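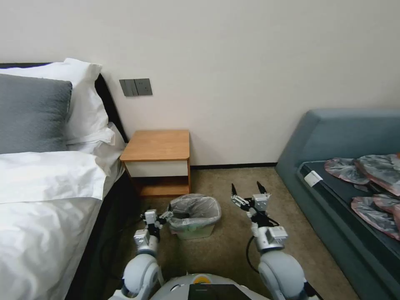

Skinine puts two grippers through hotel room duty in Londby

Feb 13, 2018 | By the Londby News Desk
5 min read

LONDBY – A two-armed robot has spent much of the winter handling thin plastic bags in a hotel-style bedroom here, and the people running it could hardly be happier with how the trial is going. Skinine, the Londby automation firm behind the work, said its side-by-side test of two gripper designs has now passed 400 attempts, and that 346 of them ended without anyone having to step in and help.

It may sound like a small job. The robot picks up a plastic bag, moves it over to the bin by the nightstand and tries to keep both hands on it along the way. But plastic bags are among the nastiest things you can give a machine to hold! They fold, they cling, they shine under the ceiling lights, and their shape changes each time they are touched. A mug is a mug from any side. A bag is something new every time you look at it.

Skinine has been running the comparison for six weeks, starting in January with a setup period that the team admits took longer than planned (the arms had to be lined up again after the carpet turned out to be softer on one side of the room than the other). Most of the early runs went into finding out how hard the fingers could press before they started dragging the plastic along with them.

One gripper under test is called the Niazi. It is the more cautious of the two and closes in small steps, checking the motor load each time before it goes further. The other, the Calletora, closes in a single motion and then relaxes slightly once it feels resistance. Both run on the same controller, and either one can be fitted to either arm, so the crew swaps them from side to side to make sure a good result belongs to the gripper and has nothing to do with which arm was wearing it.

Where things get really interesting is the handoff. Getting hold of a bag with one hand is mostly solved, the company says. Bringing in the second hand while the first one is already holding on is much harder, since the loose side of the plastic can be nearly anywhere by the time the other fingers arrive.

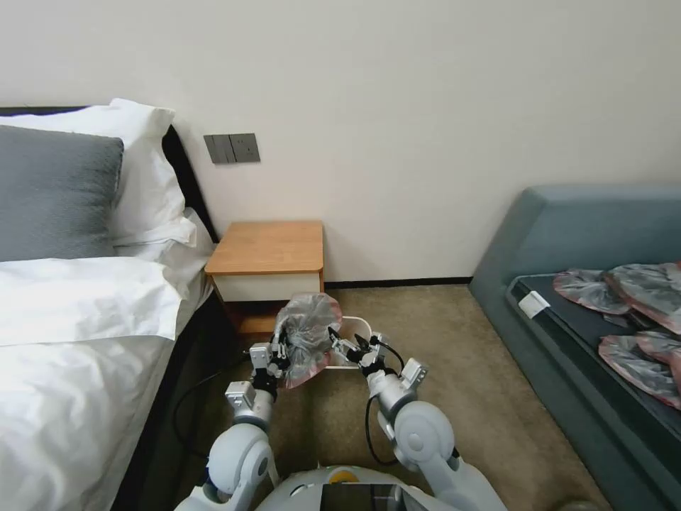
One tester said the second hand is the part everybody crowds around the monitor for, and that the Calletora was the clear favorite there in the first weeks because it was so quick. The same tester had come around to the Niazi by the end of January, after watching it back off and try again from a better angle several times in one afternoon. Speed looks great, the tester added, right up to the moment the fingers shut on nothing.

That split shows up in the results too. The Calletora finished its good runs sooner. The Niazi had fewer runs where a person had to hit the stop button, and it did better with bags that had been used over and over and gone limp. New ones, with a bit of stiffness left in them, made much less of a difference between the two.

Skinine has not released a full breakdown and says it wants to repeat some of the early runs first. A few were done with older finger pads, and the team would like to be sure it is comparing like with like before it puts a table in front of anyone.

Two hands, one bundle

The trial also includes a pinch from both ends, where the arms share the load and have to stay in step as they move. If one gets ahead of the other, the plastic stretches or slips. If they press toward each other too hard, the whole thing buckles in the middle.

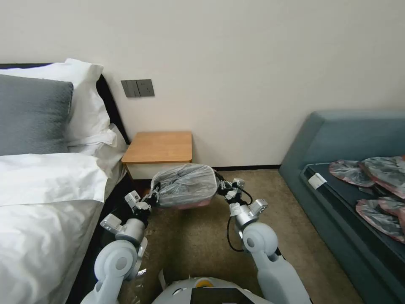
Keeping the arms in step falls to the controller, and this is where a lot of the fun has been for the software side. The first version told both arms where to go and trusted them to get there together. The current one lets one arm lead and has the other follow by feel, giving way a little when it senses a pull. It is a simple change on paper – a few days of work, by the team's count – and it made the two-handed moves far smoother with both grippers.

The camera at the head of the robot got attention too. Clear and half-clear plastic is hard to pick out, and glare makes it worse. Skinine tried two exposure settings and kept the darker one, which gives a duller picture of the room but holds on to the edges of the bags. Those edges matter more than anything else when the fingers are choosing a place to close.

Why do all this in a bedroom, with a bed along one side and upholstered seating on the other? Lab benches are too kind, according to the company. Here the arms have to work low, close to the carpet, with furniture to either side and not much space to swing an elbow. Cables are part of it as well. The team has rerouted the ones on the arms several times and is still not fully pleased with where they hang when a hand goes down near the floor.

Placement has had a shorter turn so far. Letting go cleanly is its own problem, as thin plastic likes to stick to a fingertip and come back up with it. The Niazi opens slowly and can leave a bag trailing. The Calletora snaps open, which shakes the plastic free but sometimes sends it somewhere new. Testers have been working with both the bin and the nightstand as targets, and would like to add a shelf. 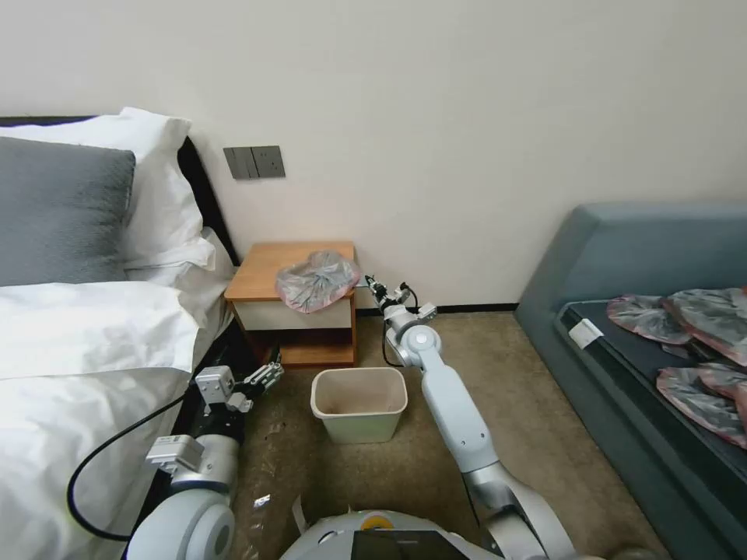 What comes next

Skinine plans to keep the room set up through the spring. First on the list is a set of six new fingertip shapes for the Niazi, all of them slimmer than the present pair, along with a softer pad material that the team hopes will let go of plastic more easily. The Calletora gets a software update that should let it make a second try without going all the way back to its starting position.

After that the firm wants to mix the two, with a Calletora on one arm to make the quick first grab and a Niazi on the other to come in gently. A handful of mixed runs have been done already. They were left out of the count, but the crew is plainly excited about them and has asked for more time on the robot to find out if the pairing holds up with limp bags.

Neither gripper is on sale, and Skinine gave no date for when one might be. Results from the spring runs will be shared at the company's next open evening in Londby.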